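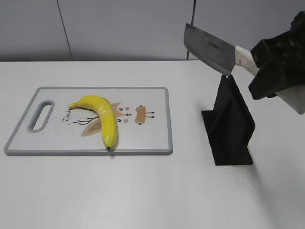 Camwood publishes bench rules for robots that handle kitchen blades

Camwood has put out a short code of practice for robot arms that work with knives and cleavers on an open bench. It runs to 67 clauses and applies from October to every lab and workshop the body registers, 300 of them at present.

The central rule is about where a blade rests. A knife may no longer be laid flat on the worktop between tasks. It has to go into a stand with a slot, or some other fixed holder, and the stand must be on the table before the arm is switched on. The arm must come in slowly over the stand, with the cutting edge facing down, and must not pass over a person's hands to get there.

Food and food stand-ins are covered too. Whatever is to be cut goes on a board, and the board stays clear of the blade stand — the code leaves the distance to each site but wants it written down.
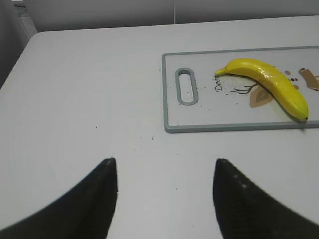 Sites must also log the state of the gripper at the start and end of each run. An open gripper with no tool in it counts as idle, and people may reach on to the table only in that state and with the arm's power held off. A gripper closed on a handle counts as armed, even if the arm is still. Several sites had asked for a halfway category for blades held over a stand. The final text does not include one.

Cleaning takes up a page of its own. Crumbs, dust and shavings are to be cleared at the end of a session and before any change of tool, and with the blade in its stand. Brushing down beside an armed gripper is listed as a breach.
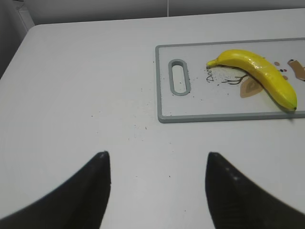

COSTS AND DATES

Registration stays free. A site visit will cost £800, or £300 for a repeat visit where only part of the bench has changed. Sites have 4 months from the start date to send in their first set of logs.

Ollmont, which runs benches at its Inddale works, took part in the trial of the draft. It asked for longer to replace its holders and was given until February. Yurt, a supplier of grippers, said it would add the idle and armed labels to its control screen in the next update.

The code does not deal with powered cutters, or with arms that share a table with a second arm. A separate paper on both is due in March. 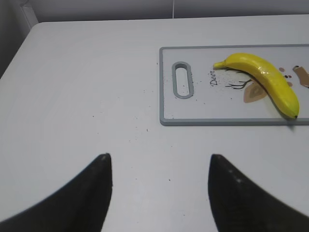

Ollmont said the logging rule was harder to meet than the one on stands. Its operators change tools many times in a shift, it said, and it would like the start and end entries to be made by the controller and signed off once a day. Camwood has said it will look at the request when the first logs are in.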